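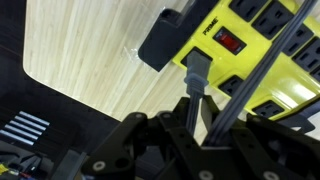

Desk power, finally up off the floor. Bamboo top, bright yellow strip, one gray plug so far.

ok so a few of you asked about the cable situation under my desk and why I've been complaining about it since May. thread time, grab a snack

Background: my outlets used to live on the floor, behind the desk, against the wall. Every time I wanted to plug something in I was on my hands and knees with my phone flashlight in my teeth. I am too old for this and so are my knees

So the new rule in this house is that power goes on the edge of the desk where I can reach it sitting down. I went with yellow on purpose! Most everything else back there is black or gray and I wanted to be able to find the thing without thinking

It says PRIME on it in little black letters and the switch is red. With the yellow it looks like something from a machine shop and I kind of love it against the bamboo?? My sister says it looks like a school bus parked on a cutting board. She's allowed to be wrong

The bracket took me longer than the rest of it put together. I had it on backwards the first time, then too close to the rounded corner, then on the right way but crooked. 30 minutes for one bracket. I did say some words

Yes there's a bit of clear plastic on the wood next to the bracket. Yes I see it. It's going to bug me until I get a fingernail under it

The desk top is from Iltden, the plain bamboo one. I went back and forth between that and the Stulik one in white for weeks, and I'm so glad I went with bamboo (the stripes in the grain are really pretty when the light comes in). It does show every single crumb, so keep that in mind if you eat lunch at your desk like I do

Someone asked if having the outlets right out on the edge gets annoying. A little! I've bumped it with my elbow 3 times. But I'd take the elbow over the floor any day

Things I moved over from the old floor strip: monitor, lamp, speakers, laptop charger, the label maker I swore I'd use. Those go back in one at a time, and each cord gets a tag before it's allowed anywhere near the yellow thing

I bought a bag of 60 velcro ties for this and the cat has already taken 7 of them. I don't know where. I've looked under the couch

Also learned that the big chunky charger bricks want to hog the spot next door, so those are getting the end outlets and the skinny plugs get the middle. Should've worked that out before I drew my little diagram

And please don't plug a space heater into a strip like this. Mine goes straight into the wall, always has. Mom voice over

Next up is a tray underneath for the extra cord length. I'm looking at the Heleck one with the mesh bottom, but if anybody has one they like, tell me. It has to fit a desk with rounded corners and it can't need drilling, I'm not putting a hole in this bamboo

Going to go tag some cords now. Will post the underside when it's fit to be seen, which could be a while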